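Robot Learning / Data and Demonstrations

Lizeth Pacheco, Žofie Vrabec and Nikau Cosgrove
December

3.2 Collecting the lid demonstrations

Lids are a wonderful problem for imitation learning. The motion is short, the contact is rich, and small errors at the start grow quickly once the part begins to turn. We wanted the Lilen set to cover that contact phase in depth, so we recorded 2504 episodes on one domed storage tub, with 18 start poses for the tub and nine operators taking turns at the controls.

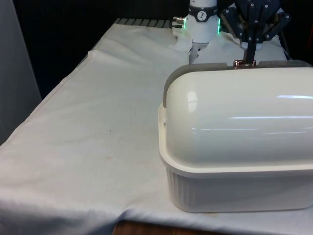 Operators were free to choose their own approach to the lid. We had planned to script it, but the first sessions at Tildale showed such a lovely spread of strategies (pushing, hooking, pinching) that we dropped the script and kept the variety. Each episode stores joint positions, gripper commands and the views from two fixed cameras.

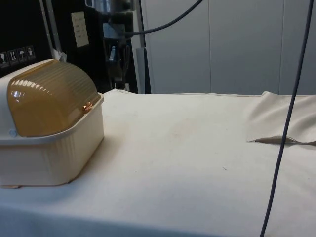 Figure 4. Workspace with the domed tub at the left of the cloth-covered table and the arm behind it.

Episodes were labeled by phase: approach, contact, travel and release. Nayeli Huamán marked the phase changes by hand for the whole set, and her labels gave us a much cleaner signal than the force threshold we tried first.
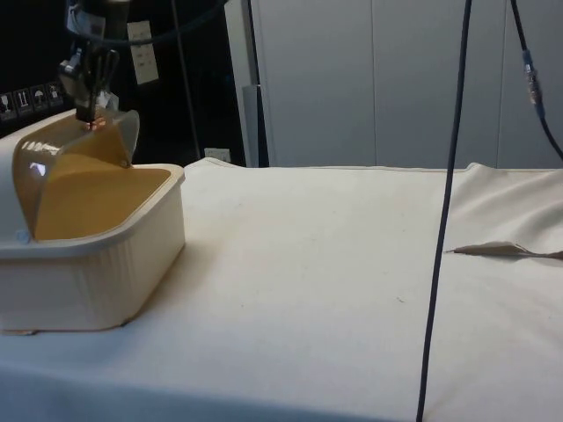
The contact phase turned out to be the most useful part of the data, and the most fun to study. A curved lid gives the policy very few good places to hold. With the two narrow fingers clamped on the upper edge of the amber plastic, a small change in wrist angle matters a great deal, and the glossy highlight on the curve makes that edge harder to locate from color alone. We therefore sampled contact frames more often during training, as described in Section 3.3.

Contact: Lizeth Pacheco, Prurnside | Back to top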